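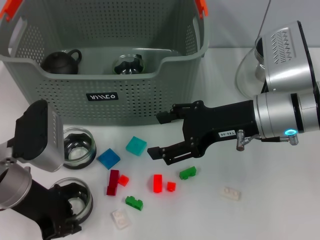 Gaetano Serra thinks the whole rulebook could be replaced by one good sign saying keep your hands off the table. He told us so before the coffee was poured, and he told Elisa Leone too, who has spent the better part of two years writing the thing he wants to replace.

Leone took it well. She has heard it before, usually from Serra.

"A sign is fine," she said. "I like signs. We had a sign. People leaned on it."

The rulebook is officially the Calside Tabletop Practice, a set of in-house rules for running two-armed robots on small sorting jobs: bowls, blocks, a basket, the kind of work a four-year-old does for free. It runs to 48 pages. An earlier draft had 462 separate clauses, and Leone still speaks of it the way other people speak of a bad apartment.

"I had a clause about sleeves," she said. "Then I had a clause about what counted as a sleeve. That was a Thursday in October and I went home early."

What survived is shorter and, by her account, mostly about boring things. Anyone can agree that an arm shouldn't hit a person. The arguments start over glassware.

"Glass bowls are where I lose friends. They're clear, so the cameras have a hard time with them, and they break, so the people have a hard time with them. Half the room says use plastic until the arms have learned. The other half says then they've learned plastic." Her rule permits glass on the table, provided it goes down before the arms are powered and stays put by hand until they're off again. If a bowl has to be moved mid-run, the run is over. Zixuan Fan, who runs most of the sessions, calls this the most expensive sentence in the document.

"I lose up to an hour when somebody nudges a bowl," Fan said. "And it's always an inch. Nobody ever moves a bowl a foot."

Fan's own contribution is section 3, on labels. Every gripper gets a tag, and the tag number goes in the log before the first motion and again after the last one. It sounds like paperwork because it is paperwork. Fan insisted on it after a week of results that made no sense until someone noticed that two grippers had been swapped during cleaning and only one person knew, and that person was on vacation.

"The robot didn't care," Fan said. "The robot was having a lovely week."

Then there is clutter. Most guidance Leone read while drafting assumed a tidy workspace, with one part in one fixture. Her tables don't look like that, and she didn't want rules that only worked on a table that did. So the Practice allows for a mess but asks that the mess be written down: what went on the table, what was in the background, what was only there because it lived there. Teapots are mentioned by name.

"Things in the basket behind the job count as part of the job," she said. "If an arm can reach it, it's on the list. I don't care if it's decoration."

Serra, who had been quiet for nearly a minute, asked whether the coffee pot was on the list.

"It's in the other room," Leone said. "Because of you."

Where they do differ, and it gets a little warmer here, is on stopping. Serra wants the operator to decide when a run has gone wrong. Leone wants that decided beforehand and in writing. Her version gives 3 reasons to stop that require no discussion: a hand over the table edge, contact between the two arms, and anything on the floor.

"Anything?" Serra said. "A block?"

"A block. You'll go to pick it up. Now your head is under a table with two arms on top of it."

He conceded the block. He didn't concede the rest, and he would like it noted that he has run arms for longer than the Practice has existed and still has all his fingers. Leone noted that he has them because he does everything the Practice says, and complains while doing it — a style of compliance she has come to regard as perfectly acceptable.

The next revision is mostly about lighting. Fan wants a fixed setting for every session. Leone wants the setting recorded and otherwise left alone, on the grounds that the sun doesn't read her documents either. Serra has offered to draft that section himself. He says it will fit on a sign.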